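최종 수정: 2024년 6월 28일

## 4. 이중 결재와 환율 변경 기록 설정하기

3장까지 따라오셨다면 Welel에 지점과 창구가 모두 등록되어 있을 거예요. 여기까지 오시느라 고생 많으셨습니다. 이번 장에서는 고시 환율을 누가 바꿀 수 있는지, 큰 금액의 외화 거래를 누가 한 번 더 확인하는지, 그리고 그 흔적이 어디에 남는지를 정하게 됩니다. 화면은 세 개뿐이지만 중간에 생각할 거리가 꽤 있어서, 창구가 바쁜 오전보다는 마감 뒤에 차분히 앉아서 하시기를 권해 드려요(따뜻한 차 한 잔 곁에 두시면 더 좋고요!).

이 장의 내용은 관리자 계정으로만 진행할 수 있습니다. 창구 계정으로 들어가시면 **통제** 메뉴가 아예 보이지 않아요. 메뉴가 없다고 문의 주시는 분들이 참 많은데, 오른쪽 위의 계정 이름을 먼저 한 번 봐 주세요.

### 4.1 시작하기 전에 준비할 것

- 관리자 계정과 인증용 휴대전화
- 결재를 맡을 직원 두 분의 사번
- 지점에서 쓰고 있는 내부 한도표(종이로 된 것도 괜찮습니다)
- 감사 담당 부서의 전자우편 주소

한도표가 없는 지점도 있을 텐데요, 그럴 때는 임의의 숫자를 넣고 나중에 고치겠다고 생각하지 마시고 본점에 먼저 여쭤 보세요. 한도는 저장하는 순간부터 그날의 거래에 바로 적용되고, 바꾼 내역도 빠짐없이 기록에 남습니다.

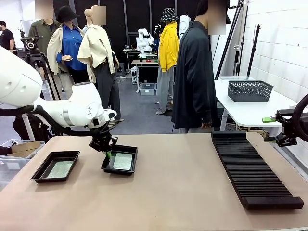
결재자 두 분을 고르실 때도 조금만 시간을 들여 주세요. 같은 팀의 상급자와 하급자를 나란히 묶어 두면 두 번째 결재가 형식에 그치기 쉽습니다. 작은 지점이라 사람이 부족하다면 이웃 지점의 책임자를 두 번째 결재자로 지정하셔도 되고, 이 경우에는 4.3의 5번 단계에서 **타 지점 결재 허용**을 켜 주시면 됩니다.

### 4.2 환율 변경 권한 나누기

1. 관리자 계정으로 로그인한 뒤 **통제 > 환율 > 권한**을 엽니다.
2. **입력자** 칸에 환율을 올리는 직원의 사번을 넣습니다. 여러 명이어도 괜찮습니다.
3. **승인자** 칸에 다른 직원의 사번을 넣습니다. 입력자와 같은 사번을 넣으면 칸이 붉게 바뀌고 저장 단추가 눌리지 않아요.
4. **변경 사유 필수**를 켭니다. 사유는 공백을 포함해 40자까지 적을 수 있습니다. 조금 짧다고 느끼실 수도 있는데, 더 길게 남기고 싶으시면 문서를 첨부해 주세요.
5. **승인 대기 시간**을 정합니다. 기본값은 900초이고, 이 시간이 지나면 요청은 저절로 취소되면서 직전 환율이 그대로 유지됩니다.
6. **저장**을 누르고 휴대전화로 온 인증 번호를 입력합니다.

> **참고** 승인자가 휴가를 가는 날에는 **대리 승인** 메뉴에서 기간을 정해 넘겨 주세요. 비밀번호를 메모지에 적어 동료에게 건네는 일은 정말, 정말 피해 주셔야 합니다. 나중에 기록을 보면 휴가 중인 분이 승인한 것으로 나오고, 그걸 설명하느라 두 분 모두 곤란해지시거든요.

대리 승인 기간은 시작일과 종료일을 모두 넣어야 저장됩니다. 종료일 저녁 마감과 함께 권한은 원래 승인자에게 돌아가니 따로 해제하실 필요는 없습니다.

### 4.3 고액 거래 이중 결재 켜기

이제 이 장의 중심이 되는 부분입니다. 이중 결재 기능은 Welel 안에 들어 있는 Carno 모듈이 맡고 있어요. 이름이 따로 있어서 다른 프로그램처럼 들리지만 따로 설치하실 것은 없고, 처음 한 번만 깨워 주시면 됩니다.

1. **통제 > 모듈**로 들어가 Carno 옆의 스위치를 켭니다. 표시가 회색에서 초록색으로 바뀔 때까지 화면을 닫지 말고 기다려 주세요.
2. **통화별 한도** 표를 엽니다. 통화 하나에 한 줄씩입니다.
3. 내부 한도표를 보면서 통화마다 금액을 넣습니다. 금액은 100 단위로만 들어가고, 끝자리가 맞지 않으면 아래쪽으로 맞춰집니다.
4. **첫 번째 결재자**와 **두 번째 결재자**를 차례로 지정합니다.
5. 필요하면 **타 지점 결재 허용**을 켭니다.
6. **분할 거래 합산**을 켭니다. 같은 고객이 하루 동안 나누어 한 거래를 더해서 한도와 비교해 주는 기능입니다.
7. **시험 거래 보내기**를 누릅니다. 두 결재자의 화면에 각각 알림이 떠야 합니다.
8. 두 분이 모두 승인한 뒤 **설정 확정**을 누릅니다.

> **주의** 영업 시간 중에 8번 단계를 진행하면 이미 열려 있던 고액 거래가 결재 대기 상태로 넘어갑니다. 고객이 창구 앞에서 기다리고 계실 수 있으니 창구에 열린 거래가 없는지 꼭 확인하고 진행해 주세요.

시험 거래에서 알림이 한쪽에만 떴다면 대개는 두 번째 결재자가 로그아웃된 상태입니다. 다시 로그인하고 7번부터 되풀이하시면 되고, 앞 단계에서 넣은 금액은 지워지지 않으니 안심하세요. 그래도 안 된다면 사내망에서 1593번 포트가 막혀 있는지 전산 담당 부서에 확인을 부탁해 보세요. 방화벽 장비를 새로 바꾼 지점에서 이 포트가 빠지는 경우가 종종 있습니다. 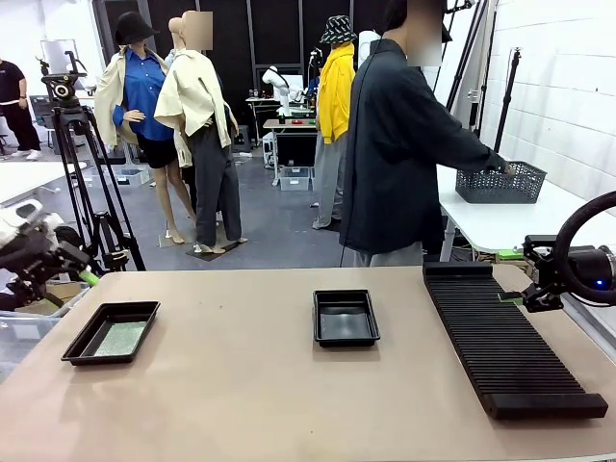

**두 번째 결재자가 거절하면 고객의 돈은 어떻게 되나요?**

거래가 확정되기 전이므로 계좌에서는 아무 금액도 빠져나가지 않습니다. 창구 화면에는 ‘반려’와 함께 사유가 뜨고, 직원은 내용을 고쳐 다시 올리거나 거래를 닫을 수 있습니다. 현금을 미리 받아 두셨다면 접수증을 회수하고 그 자리에서 돌려드린 다음, **현금 반환**을 눌러 시재를 맞춰 주세요.

다시 올린 거래는 첫 번째 결재부터 새로 시작됩니다. 조금 번거로우시겠지만, 고친 내용을 두 분이 모두 보셔야 하니 양해 부탁드려요.

### 4.4 감사 기록을 받아 볼 곳 정하기

설정을 잘해 두어도 기록을 읽는 사람이 없으면 아까운 일이지요. 기록은 지점 바깥의 감사 담당 부서로 가도록 해 두시는 것이 좋습니다.

1. **통제 > 기록 > 수신처**를 엽니다.
2. 감사 담당 부서의 주소를 넣고 **확인 메일**을 보냅니다.
3. 받은 쪽에서 링크를 누르면 상태가 ‘연결됨’으로 바뀝니다.
4. **보내는 주기**를 고릅니다. 매일, 매주, 매월 가운데 하나이며 처음 쓰시는 지점이라면 매일로 두고 한 달쯤 지켜보시기를 권합니다.
5. **즉시 알림** 목록에서 ‘승인 없는 환율 변경 시도’와 ‘한도 변경’을 선택합니다.
6. **저장**을 누릅니다.

기록 파일은 관리자도 고치거나 지울 수 없습니다. 잘못 입력한 내용이 있으면 **정정 메모**를 덧붙이는 방식으로 처리해 주세요. 원래 내용과 메모가 나란히 남으니 읽는 분도 사정을 바로 이해하실 수 있어요. 메모에는 고객의 이름이나 계좌 번호를 적지 마시고 거래 번호만 적어 주세요.

> **참고** Butkienė 서식을 쓰는 지점은 **기록 > 내보내기**에서 서식 이름을 고르면 열 순서가 자동으로 맞춰집니다. 예전에 내려받은 파일에는 적용되지 않으므로 필요한 기간을 다시 내보내셔야 합니다.

### 4.5 마무리 점검

다음 장으로 넘어가기 전에 아래 항목을 한 번만 훑어봐 주세요.

- [ ] 환율 입력자와 승인자가 서로 다른 사람입니다.
- [ ] Carno 표시가 초록색입니다.
- [ ] 통화별 한도가 내부 한도표와 같습니다.
- [ ] 시험 거래 알림이 두 결재자에게 모두 도착했습니다.
- [ ] 감사 수신처가 ‘연결됨’ 상태입니다.

하나라도 걸리는 항목이 있으면 해당 절로 돌아가 다시 저장하시면 됩니다. 몇 번을 다시 하셔도 프로그램에 무리가 가지 않으니 편하게 해 보세요. 혼자 해결이 어려우실 때는 **도움말 > Maso 지원 요청**에서 지점 코드와 오류가 난 단계 번호를 적어 보내 주시면 됩니다. 화면을 함께 첨부하실 때는 고객 정보가 보이지 않도록 **가림 모드**를 켠 뒤에 갈무리해 주세요.

직원이 새로 오거나 자리를 옮겼을 때의 권한 정리는 5장에 이어집니다.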